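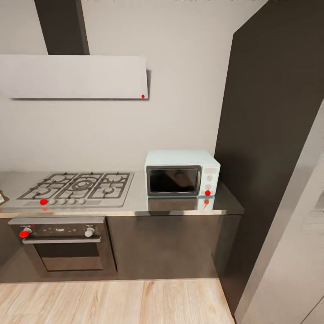
My grandmother never owned a cookbook, and when I moved to Branara at twenty-four I had to learn her soups over the telephone, one long and expensive Sunday call at a time. She would tell me to cook the onions until they smelled right, and I would stand there with the receiver under my chin, wondering what right smelled like. A gas cooktop with a row of round silver knobs and heavy dark grates was all the equipment she thought a person needed, and she was a little suspicious of anything with a clock on it.

I thought of her often this spring while visiting Kerttu Väisänen, who has spent 10 years writing down the recipes her neighbors in Stakance carry in their heads. She started with her aunt's barley soup (still the best thing in the collection, if you ask me) and now has roughly 1000 of them, kept in shoeboxes and copied out by hand. Some are only four words long. One, from a retired bus driver named Pieter Dlamini, runs to six pages and includes a good deal about his brother's wedding, which she wouldn't dream of cutting!

"He told it to me that way, so that's the recipe," she said, and went off to find us some more bread.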